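Buy the second gripper first
Percy Palomino
2021-10-22

Budget season again, and again the arms get a line each and everything else gets lumped in under "misc". I've read 11 of these plans since February. Same mistake in most of them.

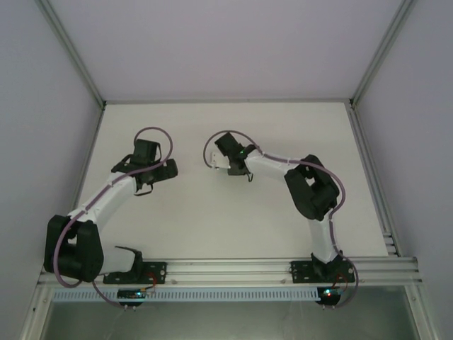

Two arms, one rail.
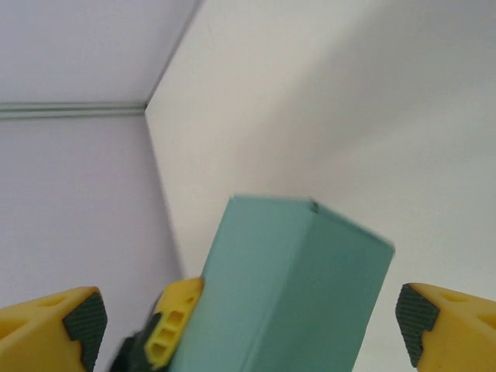
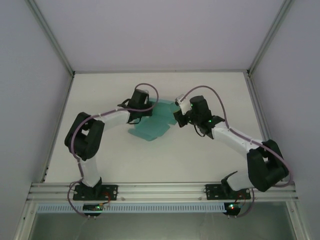

The arm is the easy part to price. Somebody at Selex sends a quote, the quote has a number on it, the number goes in the spreadsheet. Done by lunch. Then the fingers wear. Pads go shiny, a cable gets tired where it bends, and you're waiting on a part while two perfectly good arms sit there on the books losing value.

My rule, and I've been told its too blunt – for every hundred dollars of arm, put 60 beside it for the stuff that touches the work. Fingers, pads, cables, spare boards. Ccori put in 58 last year and had some left over, fine. Prurkby put in 11 and spent the winter borrowing from the rest of us. Nice people. Wouldn't lend them a hex key now.

And cloth. If your plan says boxes today and fabric "later", that is two budgets. A box keeps its shape and cloth doesn't, so you'll want more tries, more hours, more fingers. Price it as its own job. Don't let anyone tell you the same line covers both becuase the arms are the same.

Enclosures too. Walls, lights, a decent table. Grandum's first plan had 447 dollars for the lot and I laughed out loud in the meeting, which was rude. They've redone it. Better, still low.

One more thing – pairs. Buy arms in pairs if the job needs two, but don't stop the spares at one set. Left and right don't wear out politely on the same day, and you can't swap what you haven't got.

I'd sooner see a plan with fewer arms and a full parts drawer. Cut an arm, keep the drawer. Send me yours if you want it marked up, I'm slow but I do read them.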